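Home Life > Opinion > Laundry & Linens
Shared 75 times | 2 comments

Fold it on the table

By Wendelin Trummer

I've been folding sheets wrong for most of my adult life, and I'm going to guess you have too. I did it standing up, in the hallway, chin clamped on the top hem, arms out like I was trying to land a plane. You know how that goes. One corner gets away, you step on it, you start over, and by the third try you ball the thing up and shove it in the closet behind the vacuum.

So my opinion, for what it's worth, is that big flat laundry belongs on a table. A real table, cleared off, with nothing on it but the cloth. I don't mean the bed. I know everybody loves the bed for this, and I did too, but a mattress gives under your hands. You press a wrinkle out and it just moves over and waits for you. Wood pushes back! You can run your palm from the middle to the edge and feel where the cloth is doubled up before you even see it.

My sister says this is fussy. She got one of those folding boards last February, the Rizzi, and she's very happy with it for T-shirts. Fine. For T-shirts I have no quarrel with the board. But try putting a tablecloth on it and you're back in the hallway with your chin down.

The part I'd argue hardest for is the slow part at the beginning, when you spread the cloth out and it isn't straight yet. There's nearly always one long crease running off on a diagonal, and the temptation is to start folding anyway and hope it gets lost somewhere in the middle. It doesn't. It comes back out at the end as that fat lump on one side that makes the whole stack lean. Open it up first. Lift the loose side, lay it down again, and if you can see a strip of tabletop where there ought to be cloth, you're not ready to fold.

(And no, you don't have to iron. I gave up ironing sheets years ago and I sleep great. Soft wrinkles are okay. I only care about the big ones.)

People write to me about the size of the table, and sure, a bigger one is nice. Mine is a light wood one from Furwood, a warm yellow color, and a full sheet hangs off it no matter what I do. I let it hang. Fold the half that's on the table, then pull the rest up -- gravity does a little of the work for you. Wipe the top down before you start, though. I once folded a whole set of white napkins over a smear of jam and I'm still mad about it.

What I won't do is fold in front of the TV anymore. It takes me about 2 songs on the radio to get a sheet done at the table, and I kind of like those songs now. I stand there in my socks, I smooth things, I put a square thing on a pile of other square things. Then I need the table back for supper and that's pretty much the end of laundry day at our house.

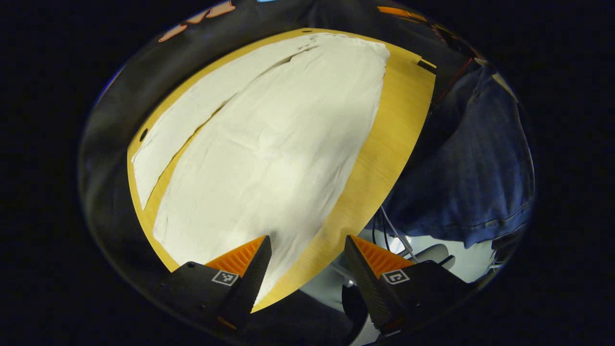
Page last changed: 8 Dec 2023 | Contact | Back to top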